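Spent the morning at the public sitting on the twin-region agreement between Conska and Marska. Short thread on what was said, as the live stream dropped out for a good part of it.

1/ The agreement was signed in June. It lets the two regional assemblies hold joint sittings twice a year, one on each side. Until now members have met only as guests, with no standing to table anything.

2/ The first joint sitting will be hosted by Marska at the Lellgate building, in the old chamber on the ground floor. Conska had asked for a neutral venue. That request was dropped in the second round of talks and did not come up today.

3/ Each side sends 7 members. They are picked in proportion to party strength at home, so the smaller parties in Conska get one seat between them. Two of those parties have written to the presiding officer about it. The letter is on the assembly website under correspondence.

4/ Papers for the sitting run to 303 pages. Most of that is the annex on fishing rights and the ferry timetable. The main text is short and worth reading on its own if you only have half an hour. 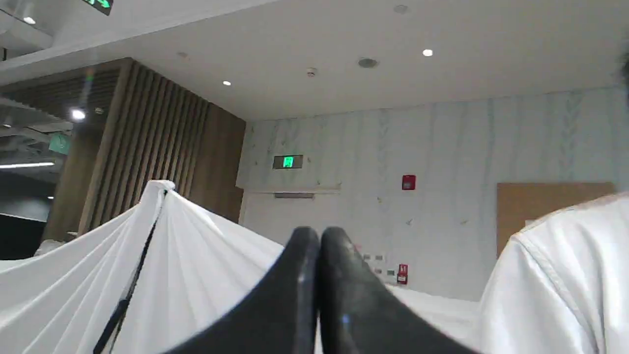 5/ On diaspora voters: the agreement says people registered abroad can send written questions to a joint sitting through their consulate. It does not give them a vote on anything, whatever was reported last week. The wording is in article four.

6/ So far 145 questions have come in that way. The clerk said they will be grouped by subject and the answers printed in both languages. A member asked whether the names of those who sent them would be published. The answer was no, unless they ask for it.

7/ Longest exchange of the morning was over the Abubakar report, which looked at how earlier cross-border bodies were funded. It says they ran short of money because each side waited for the other to pay first. The new agreement has both sides paying into one account on the same date.

8/ Opposition members wanted to know what happens if one side misses that date. The minister said there is a clause for it. Asked which one, he said he would write to them. I have read the text twice and the nearest I can find is a line about "consultation between the parties".

9/ Public seats at the first sitting have to be booked through the host assembly. Bring a passport or identity card. Bags go in the lockers by the side entrance and you cannot take drinks in.

10/ Interpreters will be in place for the whole day, including the committee part in the afternoon. Last time guests from Conska had to share one interpreter after lunch and several left early.

11/ Correction to post 2: the chamber is on the first floor, not the ground floor. There is a lift from the side entrance.

12/ The full record of today should be up by the end of November 2023. I will add the link here once it is.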